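Two months in at the desk share and people keep asking how it's going so. Quick post. I have a call at 2 and haven't eaten.

Background for anyone new. I do bookkeeping for very small companies, mostly one-person ones. Worked from the spare room for years. Then the upstairs neighbors got a drum kit, and in August I signed up for a flex desk at Plillater, the place in Brekville over the old shoe store. Flex meaning you don't get your own desk, you get whatever desk is open. More on that.

Cost first because that's what everyone emails me about. I put down 900 up front for the quarter. That gets you weekday access, the wifi, the printer (sort of) and a mailbox. It does not get you meeting room hours, those are extra, and I did not read that part. My fault. First month I booked the small room for every client call like it was free and got an invoice that made me sit down. Read the sheet before you sign it. All of it, the back too.

What's good. I get up and put on real shoes. I'm done by six most days, at home I'd be poking at somebody's receipts at ten at night. Also I've picked up two clients just from standing near the coffee. Wasn't trying. One of them is Xiaoqing Han, who makes packaging for tea sellers and had an entire year of invoices in one email folder called "later". We sorted it in a week and a half. She's now on a proper monthly plan and I get free sample boxes, my kid keeps rocks in them.

What's not good. Noise, obviously. I knew there'd be noise. I didn't know it would be one guy on speaker. There are phone booths! Four steps from his chair. I moved to the window side and that mostly fixed it, but the window side gets full sun after lunch and by 3 I can't see my screen. So mornings window, afternoons back wall, with all my stuff in a tote bag like I'm changing planes.

Printer. It wants a code. Mine is 2281 and I'm typing that here because it doesn't work anyway, go nuts. It takes the code, thinks about it, goes back to the start screen. I've reported it on the app twice. Guoqing Qin at the front desk is very nice about it and prints things for me from his own computer, which is kind but not something I want to do with client tax forms, so I've been driving home to print. Bit silly when you're paying for a printer.

The app is called Bivix by the way. You book desks on it, rooms, guest passes. Fine on a laptop. On the phone the calender jumps to next week every time you tap a room, and I've booked the wrong Tuesday more than once.

Thursday is the busy day. Don't know why. Everyone who comes in once a week picks Thursday. If you're not there by nine you're at the long table elbow to elbow with a design team, and they're lovely, but they talk with their hands. I've started doing Thursdays at home, drum kit or no drum kit.

Somebody asked in the comments last time about Duan, the newer place across the river. I did a trial day. Nicer chairs, much nicer chairs. Quieter. But parking is a pain, and they wanted a six month commitment, and I don't commit to anything for six months, I barely commit to lunch. If you have steady work and you walk or bike, look at Duan. If your income goes up and down like mine the quarterly thing is easier to sleep on.

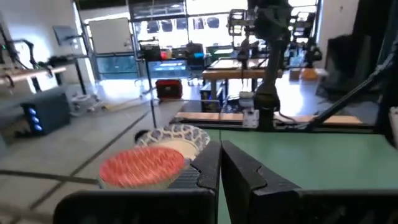 Plates, bowl, green tabletop.

Things I'd ask before joining anywhere, off the top of my head:

Are meeting rooms included, and how many hours
Can you pause for a month
Who else has a key
Where do you take a private call if the booths are full
Is the heat on at weekends (mine isn't, found out the cold way)

Also ask about mail. I didn't realize I'd need to fill in a form to get business mail at a shared address, and a bank letter went back to the sender over it. Took ages to straighten out. Get the form done on day one.

Am I renewing? Probably yes for one more quarter. The clients I met there have covered the fee so far, and I like having somewhere to go. Will decide properly once I see if they fix the printer and what the new room prices are, there was an email about it I haven't opened.

Ok, call in ten minutes. If you've used a desk share somewhere near Brekville leave a comment, especially if it's got a printer that prints.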